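How Do You Teach a Robot to Pick Something Up?

For readers from 8 to 12 years

Think about the day you learned to tie your shoes. Maybe someone told you all the steps: make a loop, go around, pull it through. Did it help? For most children it helps only a little. What helps much more is when a grown-up takes your hands and moves them the right way, or ties the shoe slowly while you watch.

Robots can learn in a similar way. In our workshop in Rornow we teach robots almost every day, and many school classes come to see how we do it. In this text I will explain it for those who can not come.

Why not just write the steps?

A robot follows a program, and a program is a list of steps. For some jobs this is enough. If a box always stands in the same place, you can tell the robot: go there, close your fingers, lift.

But now imagine the box is moved by the width of your thumb. The robot goes to the old place and closes its fingers on air. It did everything you wrote, and it still has no box. To write steps for every place where the box could stand would take a very long time. So we show the robot instead, many times, and let it find out what is the same in all the examples. People call this "learning from demonstration." A demonstration is only a long word for showing.

Way 1: Taking the robot by the hand

The first way is very direct. You hold the robot arm and you move it yourself. Our arm, which has the name Kurup, has a button near the wrist. When you press the button, the motors become soft and the arm lets you push it. When you let go, it stays where it is.

While you move the arm, it remembers. It writes down how much each of its joints is bent, again and again, many times in each second. Joints are the places where an arm can bend, like your elbow. After you finish, the robot has a kind of diary of the movement, and it can play the movement back.

This is good for learning big movements, for example wiping a table or opening a drawer. It is not so good for very small ones. The arm is heavy, and your own hands are often in front of the thing you want to see.

Way 2: Remote control

The second way is to stand away from the robot and steer it. You maybe know this from a toy car. Our remote control is called Sernent. It is a handle which you hold in the air. If you move your hand to the left, the robot hand goes to the left. If you turn your wrist, it turns too. On the handle there is a trigger, and when you pull it slowly, the two fingers of the robot come together slowly.

A robot hand with fingers like this is called a gripper. It can not feel the way your skin feels, so the person who steers must look very carefully. Many people watch a screen which shows what the robot camera sees. At the beginning this is strange, and almost everybody moves too fast. After an hour it becomes easier — your head starts to believe that the gripper is your hand.

Practicing inside a computer

You can also steer a robot which does not exist! We have a computer world with the name Govovgate. In it there is grass, there are things to pick up, and there is a gripper made of numbers and colors. If you drop something in this world, you press a key and start again, and you do not need a broom. It is also possible to change the things quickly. One minute the gripper must hold a cube, the next minute something round.

Round things are a good exercise. Try it at home with a ball and two fingers, one from each side. If your fingers are not across from each other, the ball turns or jumps away. If they are exactly across, it stays.

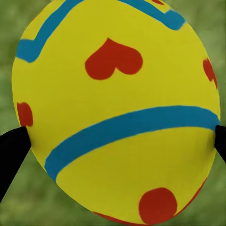

The same rule is true for eggs, and eggs have one more difficulty: the shape is not the same everywhere. Near the tip the sides slope, and fingers can slip off. Lower down, where the egg is wide, there is a better place to hold. You did not learn this from a book. You held some eggs, and your hands know it now. The robot needs to see it in the examples.

How many times must we show it?

More often than you think. For one of our egg tasks we recorded 97 examples in the computer world. In 44 of them the egg was turned in a different direction from where it started, so the robot would not learn only one position. All this was done by 2 people, and they took turns, because after 90 minutes of steering your eyes get tired and your examples get worse. And a robot learns from bad examples too! If you always shake a little before you close the fingers, the robot may also learn to shake.

Try it yourself

You need a friend, a scarf and something which does not break. Your friend is the robot and covers the eyes with the scarf. First, take your friend's hand and guide it to the thing. Then put it in a new place and use only words: left, a little more, down, close. Which way was faster? Change roles and try it again — it feels very different when you are the robot.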